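Station Care for the Hand-Held Gripper Pair
Speaker notes, session 3
Speaker: Gladys Urrego, Adero

Slide 1. Good morning. My remarks cover the daily care of one station: two hand-held grippers, their marker cubes and their cables. The routine was written by Consuelo Arango and has been in use since November.

Slide 2. The operator works seated, with the item on the floor within reach of both grippers. Cables should hang free of the wrists and lap before a session begins.

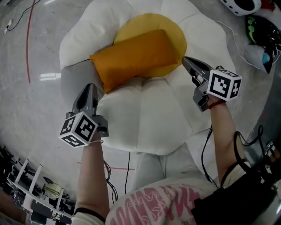

Allow 15 minutes for the morning check. Wipe each cube face with a dry cloth and press lightly at the corners. A cube that moves under the thumb must be refastened and the pair calibrated again — no exceptions are made for short sessions.

Slide 3. Jaws and pads. Pads are inspected every 1,000 grasps and replaced in pairs. Please pause here for questions on the Vuvo log sheet.

When fitting a new pad, clear the notch of old adhesive first. Close the jaw by hand 7 times and confirm that it returns fully open. Any drag is to be reported before the gripper goes back into use.

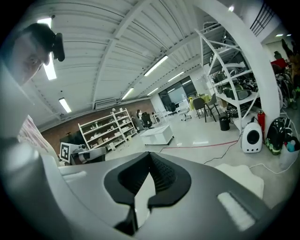

Gripper jaw with ribbed pad in the notch.

Slide 4. End of day. Coil the cables loosely, return both grippers to the rack and sign the sheet. Spare pads are ordered through Ms. Arango.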